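Folding trousers flat: seam to seam or front crease?
Laundry and Garment Care > Folding and Storage
Started 28 January 2020

drawer_depth
I have 41 pairs of cotton trousers to store for a small amateur theatre wardrobe, mostly chinos, and a chest with drawers 700 mm wide inside. At present they are folded with the legs one on top of the other, then in half, then in half again. The stack leans badly. The waistband end is much thicker than the hem end and by the sixth pair the whole pile slopes to one side. Has anyone a method that gives an even thickness? Hanging is out, the rail is full of coats.

tumblecold
Alternate them. Waistband left, then waistband right. The stack levels itself.

drawer_depth
Tried it. It levels but then I can't find the size labels without lifting everything.

Siltex_user
Sew or pin a tag at the hem with the size on it. Then it doesn't matter which way round they go.

As for thickness, the problem is nearly always the top 70 mm of the garment. You have the waistband, the fly, the belt loops and the pocket bags all in one place. If the pocket bags are twisted inside you get a lump that no amount of folding will remove. Put a hand in each pocket and push the bag down flat before you do anything else. Do up the button and zip. Then lay one leg on the other, line up the inside seams, and hold both ends while you draw the cloth straight.

pressing_matter
I disagree with doing up the button. On a curved waistband it forces the front and back to sit at different heights and you get a ridge. Leave it undone and let the fly overlap by itself.

Siltex_user
On a curved waistband, yes. Most cheap chinos have a straight one.

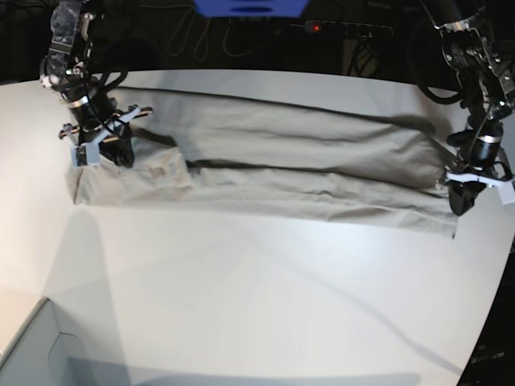
pressing_matter
Waistbands cause more trouble than legs, straight or curved, and most folding guides skip them. They start at the knee as if the top of the garment were already square. Look at the khaki pair on the white table: the legs are one above the other in a long strip, and the waistband end is bunched and lumpy. Fold that in half and the lump goes straight into the finished packet. I would open the top out again, flatten it, and only then bring the hems up. The creases near the middle can be smoothed by hand at the same time, working from the seat towards the hems.

tumblecold
The small corner hanging down at the hem end wants tucking in line too. If the hems don't match at the start, the fold line at the knee runs off at an angle.

drawer_depth
Mine do that. I had put it down to the legs being different lengths.

tumblecold
Measure a pair before blaming the tailor. Inside leg, both sides, flat on a table. A few millimetres is normal.

flat_iron_9
Why not fold in thirds instead of quarters? Hem to just below the waistband, leaving the waistband uncovered, then fold in three. You never put a layer of leg on top of the thick part until the last turn. I did a drawer of work trousers this way in August and the pile has stayed up since.

Siltex_user
Thirds gives a wider packet. With a drawer of 700 mm you may only get two columns, where quarters gives three.

flat_iron_9
Depends on the leg. Fold one of each, measure them, and do the sum.

drawer_depth
Folded one each way tonight. Quarters fits three columns with a little spare. Thirds fits two, but the packets are lower and sit properly. I could stand them on edge in either case.

pressing_matter
Standing them on edge removes the leaning problem altogether. Thirds holds its shape better upright. You need a divider or they slump as soon as you take one out.

tumblecold
The Skavetti dividers with the sprung ends do the job. The Protow ones rely on sticky pads and mine came off on bare wood. Measure the internal height first.

Siltex_user
I'd use a strip of stiff card and save the money. Also, do not store them straight from the airer. Cotton drill feels dry at the leg long before the waistband is dry. Pinch the waistband between finger and thumb, and if it feels cool give it another day.

drawer_depth
Decided on thirds, on edge, fly side facing the front, hem tags with sizes. The button stays undone on the curved ones. Card dividers for now.

flat_iron_9
Which way up? Folded edge or open edge on top?

drawer_depth
Folded edge on top. The tags will be pinned to that.

pressing_matter
Safety pins leave rust marks if the drawer is at all damp. Use brass ones or a loop of thread.

drawer_depth
Thread, then. I'll do the largest sizes first and see how many fit in the top drawer.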